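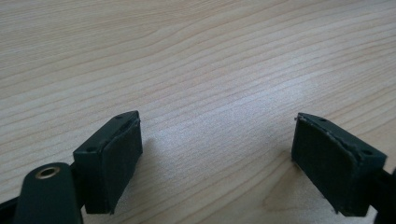 Storage deposit and table rental for a shared community hall

Posted by Assunta Martinelli
August 13, 2025

Our neighborhood association rents a hall on Longo Street to members and outside groups. The present rental form asks for a refundable deposit of $800 for any event at which food is served. Two groups have objected that this amount is too high for a small gathering, such as a birthday lunch or a reading club. The board has asked me to propose new wording before the September meeting.

I would be grateful for advice on the following. May the deposit be set according to the number of guests, or must it be the same for every renter? Also, how soon after the event should the money be returned? Our form says only "promptly," and this has led to disagreement. The hall is insured, and we do not serve or sell alcohol.

Rebecca Fabbri

A deposit that varies with the size or type of event is common, and I am not aware of any general rule against it. The important point is that the terms be written down and applied in the same way to everyone. If members pay less than outside groups, the form should say so plainly.

Our own association in Flendby uses two levels. Events with up to 30 guests pay a smaller deposit, and all others pay the full amount. The hall is inspected with the renter present, both before and after the event, and each party signs the same sheet. Existing marks on floors, walls and furniture are noted at the first inspection. Most of our past disputes concerned damage that no one had recorded – usually scratches on tables.

As to the return of the money, please replace "promptly" with a fixed number of days. You should also state that any amount kept will be explained in writing, with a copy of the repair bill. Local law may set its own limits, so a call to the city clerk would be wise before the board votes.

Rudo

800 is too much for a reading club. We pay far less at our hall and have had no trouble. Ask for a cleaning fee instead.

Assunta Martinelli

Thank you both. I will draft a form with two levels and a signed inspection sheet. The cleaning fee will be raised with the board as a separate matter – our bylaws treat fees and deposits differently.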